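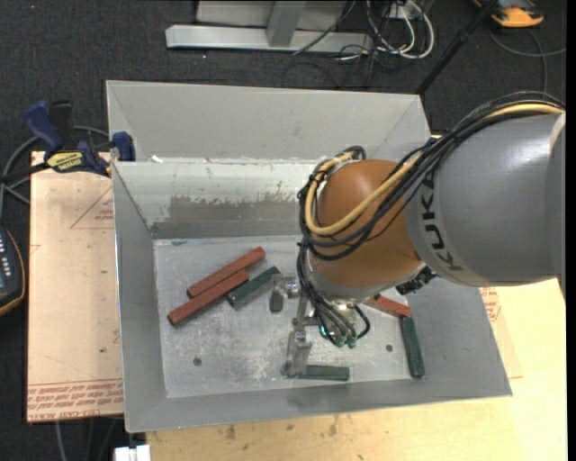

How to Test Whether a Robot Arm Can Do Your Sorting Yet

Print this page | E-mail this to a friend

I get asked this one a lot, mostly by people who run small shops and have just watched a very slick video: can a robot arm pull mixed parts out of a bin yet, so I can put my people on something better? My answer is "maybe, go find out before you sign anything," and this page is how I'd go about finding out. You don't need to be an engineer. You need a metal bin, a handful of blocks, a patient vendor and most of an afternoon.

A little background first. I spent four years packing hardware kits at Korell before I ever touched an arm, so I know what the job feels like from the human side (boring, and hard on the wrists). Picking one part out of a messy bin is a chore you do without thinking. Your hand slides down the wall, nudges the part, feels it tip and closes on it. A robot has to plan pretty much all of that, and the walls of the bin are in its way the whole time.

What you'll need

- A bin you already use. Please don't let the vendor bring their own!
- Plain blocks in two colors, or your real parts if they can take a beating
- Clamps to hold the bin still
- A notebook and a clock
- Somebody to stand by the stop button

Step 1. Fasten the bin down.

A bar clamp on the rim is fine. If the bin shifts even a little, every position the arm has learned is wrong, and you'll spend an hour blaming the software. I have spent that hour.

Step 2. Start easy.

Put in 6 blocks, lying flat, none on top of another. Let a few of them touch, though. Two blocks side by side are a much nastier problem than two blocks with a gap, as the fingers need somewhere to go. Sloping walls make it worse again, so push at least one block right up against the side.

Step 3. Check the cables before anything moves fast.

Run the arm slowly to every corner of the bin and watch the hoses and wires near the wrist. They swing around more than you'd think, and a loop that looks tidy in the middle can catch on the rim when the wrist tips over. Tie back whatever rubs, but leave enough slack for the wrist to turn all the way.

Step 4. Run it and keep your hands off.

This is the hard part! When a block slips you'll want to reach in and straighten it. Don't. Write down three things for each try: did it grab the block, did it drop it, and did it hit the bin. I use a plain tally sheet with a column for each. Stir the blocks up between rounds, and stay outside the guarded area while the arm is live.

Step 5. Now ask for one color only.

Picking anything is one chore and sorting is another. Tell it to leave the red ones and bring you the green ones. Dark parts on a shiny, scratched-up floor can be tough for a camera system, and the glare changes as the day goes on, so try it once in the morning and again around 4 p.m. with the blinds open.

Step 6. Compare it with a person.

Liya Seyoum helped me with the last one of these I ran, on a demo setup from Stollodix. We did 52 tries over the afternoon, and the arm brought up the block it was supposed to in nearly all of the flat, spread-out rounds. Once we shoved the blocks into the corners it got a lot fussier. Liya emptied the same bin by hand while the arm was still thinking over its second block, and she was holding a coffee.

So is it ready?

For one kind of part, in one bin, with someone nearby to free a jam, I'd say yes, and I've told a couple of shops to go for it. For mixed bins that change every week I'd wait. And for the house, where the bin is a toy box or a sink full of forks, we're a long way off. I looked at the Fudance home arm in November and it did a lovely job on a row of cups, as long as I was the one who lined up the cups.

If you've run your own test with a different gripper, send me your tally sheet. I'd especially love to hear from anyone using the Pintér fingers on thin flat parts, which I still can't get to work.

14 comments | 31 shares

Contact | Copyright, all rights reserved | Back to top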